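Ornel 4: carteira física para quem delega e depois se esquece

Página do produto | Ficha | Dúvidas | Assistência

Se tem moedas numa rede de prova de participação, já sabe como isto costuma correr. Delega-se a uma colónia simpática, promete-se voltar na semana seguinte para ver as recompensas, e passam dois invernos. A Ornel 4 foi desenhada na Ater por pessoas com exatamente esse feitio. Guarda as chaves, assina as delegações e, de vez em quando, lembra-lhe no ecrã que tem dinheiro parado algures.

É uma carteira pequena, sem Bluetooth, sem câmara e sem aplicação obrigatória. Liga-se por USB-C, pede o código, mostra a transação por extenso e espera. Espera o tempo que for preciso. A versão anterior apagava o ecrã a meio da leitura do endereço e recebemos sobre isso correspondência bastante colorida.

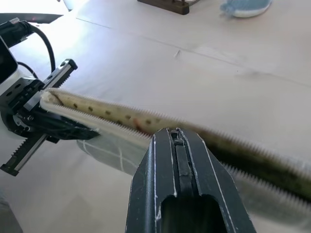

Posso delegar sem entregar as chaves a quem valida?

A delegação só atribui o peso do seu voto ao validador. As moedas continuam na sua conta e a chave privada não sai da carteira. Para retirar a delegação assina-se outra transação, e o prazo de libertação depende da rede.

O que a Ornel 4 faz

Assina transferências, delegações, votos de governação e retiradas de delegação. Na rede Tulard assina também a recolha automática de recompensas, com um limite diário definido por si e guardado no próprio aparelho. Até 11 contas em simultâneo, cada uma com nome próprio. Recomendamos nomes que ainda façam sentido daqui a um ano; "teste2final" já nos deu trabalho na assistência.

O que a Ornel 4 não faz

Não compra nem vende. Não dá palpites sobre o preço. Não recupera a frase de segurança se a tiver guardado no bloco de notas de um telemóvel que depois vendeu. Também não mostra imagens de colecionáveis, por muito que nos peçam, e pedem muito.

Código aberto, com as costuras à vista

O firmware está publicado na íntegra, incluindo os comentários que devíamos ter apagado. A revisão externa ficou a cargo da Demirtaş, que nos devolveu um relatório educado na forma e pouco no conteúdo. Corrigimos tudo o que era grave. Ficou por resolver um erro de alinhamento no menu em húngaro, registado com o número 1406, e aceitamos ajuda.

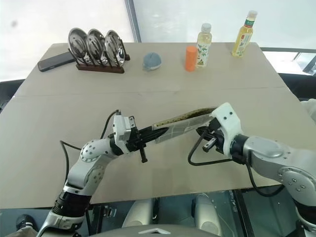 Quem quiser compilar o firmware em casa pode fazê-lo e comparar a soma de verificação com a que aparece no arranque. Se as duas não coincidirem, não use a carteira e escreva-nos. Quem responde é quase sempre Marina Mavromatis, que mantém o repositório e tem pouca paciência para capturas de ecrã tiradas com o telemóvel. Mande texto.

Ficha

Ligação: USB-C, cabo incluído (curto, pedimos desculpa)
Ecrã: monocromático, legível ao sol
Botões: 4, todos com função
Contas: 11
Frase de recuperação: 24 palavras
Redes: Tulard e compatíveis; lista completa no repositório
Preço: 100 €, portes à parte

Encomendas e devoluções

As encomendas feitas até às 15h saem no próprio dia, se houver stock. Em novembro costuma não haver. A caixa vem selada e a carteira chega sem código e sem frase; se a sua já trouxer uma frase escrita num cartãozinho muito prestável, não é nossa e não deve receber nem um cêntimo. Aceitamos devoluções de carteiras repostas de fábrica. Apague tudo antes de enviar.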